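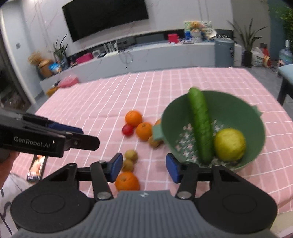 Lovely Dalisay wrote back before I'd even finished the first page of notes: don't score the Luvow kit on grip force, nobody at Dorkum is buying it for that, score it on how long a new person needs before the takes are usable. Fair. Changing the sheet.

January, bench log, hand-held gripper review cont'd

Where we are. Trikix offers the Luvow as a package – two hand-held grippers, pads, charger, upload account, 6 months of support. Dorkum wants a yes or no from us before they order for the home tasks group. The GenRobot.AI units are the comparison set. Same task list for both, fruit and veg into the colander, pink checked cloth.

Task list as of this morning:
1. orange, single, open table
2. kiwi from a pair without rolling the other one
3. cucumber, one gripper
4. cucumber, two grippers, hand over
5. lemon out of colander and back

Task 4 is the one that seperates people. The first gripper has to let go late and everybody lets go early. Add a line to the instructions, something like "wait till you feel the second one take the weight". Zeleke said the same in their write-up, should have read it properly.

Trikix quote: 2,368 for the package, spare pads 29 a set. Upload account is capped at 400 takes a month and then you pay again. That's low. We'd go through it in the first couple of weeks if two people are recording. Asked them for the uncapped price, no answer yet. Also asked if we can keep files local and skip the account altogether. Same silence.

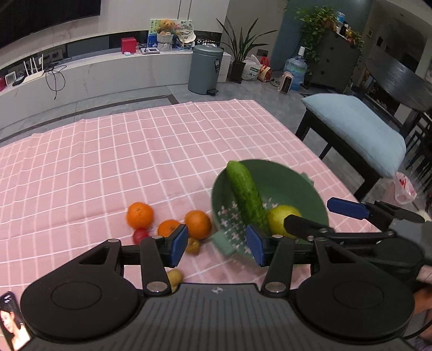 Two-gripper setup at the colander, fruit still out on the left.

Notes to self on the sheet:
- drop the grip force column
- add "time to first usable take", per person, per unit
- add wrist comfort, 1 to 5, asked at the end and not during
- pads: write down wear after every session, not when somebody remembers

Support. Called at 3:40, got a person, good. He didn't know the pad part number, less good. Said he would mail it. The manual has the calibration steps in two different orders on two pages, went with the second one. Need to ask wich is current.

Leaning yes on the hardware, no on the upload plan as quoted. Lovely wants to see the new column filled in for both sets before we send Dorkum anything. Also the support months – does the clock start at order or at delivery? Ask.

Next: rerun 2 and 4 with the new wording, then charge everything.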